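Stadbridge Community Rooms: progress report on the small grant
Wednesday, September 14, 2022

Hi Shabnam,

You asked for a quick update on where the money's gone, so here goes -- I'll try to keep it shorter than the last one! We've now spent most of the 3000 dollars, and the back room is very nearly what we promised you in the application.

The big job was the walls. They'd been that tired yellow for as long as I can remember, and it took more coats of white than the man at the paint store swore it would (I'm still finding drips on my good shoes). The new baseboard strip is on too, in black, and I love it. We kept the carpet. I'd budgeted to rip it out, but the quote came back so high that we had it cleaned instead, and beige-brown hides a lot anyway. That saved enough to cover the second set of shelves from Wiltov, which should be delivered any day now.

Then there's the part you were most curious about, the trash and cleaning stuff. You might remember the old setup, with one giant can by the door that everybody fell over. What we have now is much simpler. There's a small white adhesive hook on the wall with a black garbage bag looped over it by the neck, well up off the floor, and a white plastic bucket for the cloths. No drilling, no bracket, and if we hate where it is we can move it.

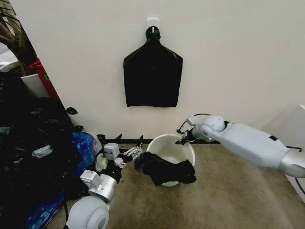
Alfie Dunmore thinks the hook won't last the winter. A bag with nothing in it is one thing, he told me, but give it a Saturday's worth of coffee cups and it'll be on the carpet by lunchtime, and he'd like to see a proper screw-in hook before then. He has a point, and I've put 9 dollars aside for a pair of metal ones. I'd like to give the sticky kind a fair try first, though, seeing as the paint's so new and I'm not in a hurry to put holes in it!

Still to do: the shelves, a lock for the supply closet, and a good vacuum along the baseboard, where scraps of black plastic keep ending up. Barry Kershaw is pricing the lock. I also need to pick up more cloths, as the ones we've got are mostly old T-shirts and they're getting thin.

On the money side, I have 54 dollars not yet promised to anything, plus 3 receipts I owe you from the paint store. I'll scan those this week. If there's any wiggle room, I'd love to put what's left toward a second bucket for the kitchen end, so people aren't carrying drippy cloths across the carpet. Could you let me know if that counts as "fixtures" or if I need to fill in the change form again?

The final report is due in December and I don't see any reason we'd be late with it.

Thanks so much, as always,
Ryan Lockwood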